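Grunden Community Help
Home and Shared Workshops > Automation > Builds in Progress

Two-arm sorting cell: right arm drifts off its bin after an hour or so of running

Posted by Khôi Khương
Status: open

I am requesting advice on behalf of the members who use the automation bench at the Bavora shared workshop. In May we completed the mechanical portion of a small enclosed cell in which two arms sort plastic building blocks into bins by color. The enclosure is built from aluminum extrusion, and both arms are mounted on a single rail along the front. The control software was written by our own members and runs on an ordinary desktop computer beside the bench.

The cell performs acceptably when first started. After an hour or more of continuous operation, the right arm begins to release its blocks closer and closer to the edge of the bin, and eventually misses it. The left arm does not show the same behavior to any degree that concerns us. Restarting the software makes no difference. Sending the right arm back to its home position and repeating the homing routine does correct the problem, and the cycle then begins again.

Over our longest supervised run we logged 1,168 placements. Of these, 407 were made by the right arm, and 16 of the right arm's placements landed outside the bin. All 16 occurred in the final part of the run. The following measures have been taken so far:

Tightened all fasteners on both mounting plates.
Replaced the gripper pads on the right arm.
Reduced the maximum speed by roughly 7 percent.
Moved the computer to a separate power outlet.

None of these produced a lasting improvement. Members have suggested purchasing a vision package from Terix so that the arm can correct its own position. The expense would need approval, and we would prefer to understand the cause before requesting it. Any guidance would be appreciated.

Tiêu

Thank you for the detailed report. The fact that homing restores correct operation is the most useful item in it. If the rail or the mounting plate had shifted, homing would not bring the arm back to the right place, as the home position would have moved together with the base. The fault is therefore more likely to lie between the motor and the joint, or in how the joint position is counted.

It is recommended that you perform the following test before purchasing anything. Fix a sheet of paper to the floor of the cell and have the right arm touch a marked point every ten minutes without handling any blocks. Keep a written record of the distance and direction of each error. A steady movement in one direction suggests lost steps or a slipping coupling. An error that grows quickly and then levels off suggests heat in the joint housing or in the drive.

Please also examine the cable on that arm. A cable that pulls against the wrist at full reach can add enough load for a joint to lose position, particularly if the holding current has been set low to keep the motors cool. Run the test once with the cable routed as it is now and once with the cable supported by hand – at reduced speed, with a second person at the stop button.

I would postpone the vision package. It may hide the fault for a time without removing it.

bench_user_north

We had this. It was a loose set screw on the shoulder. Check that first.

Khôi Khương (original poster)

Thank you both. The set screw on the shoulder has been checked and was tight. The elbow requires partial disassembly and will be inspected when the bench is next reserved for maintenance.

The touch test has been scheduled, and I will post the recorded distances when they are available. With regard to the cable, the right arm has a corrugated cable that swings out in a wide loop on the side nearest the wall before it returns to the base. The left arm's cable follows the top of its upper link to the gripper. We had not considered that the difference in routing might matter, and the suggestion seems well founded. The bins are arranged in a row at the back, with the blue bin in the middle, so the right arm has to arch over to the left to reach it. 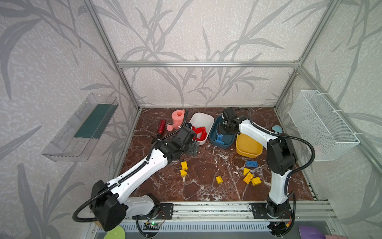 Quyên Trịnh would begin with the cable and leave the elbow closed for the time being. Her view is that a long free loop changes its pull as the arm turns, and that the effect is often greatest at the far end of the reach. She advises adding a clip partway along the upper link, leaving enough slack for the full travel of the wrist, and then repeating the touch test under the same conditions. She further asks that the holding current for each joint be posted with the results, together with the room temperature at the start and end of the run.

Khôi Khương (original poster)

These values will be included. The clip can be printed at the workshop, and I will fit it after the first touch test has been completed so that the two sets of measurements can be compared.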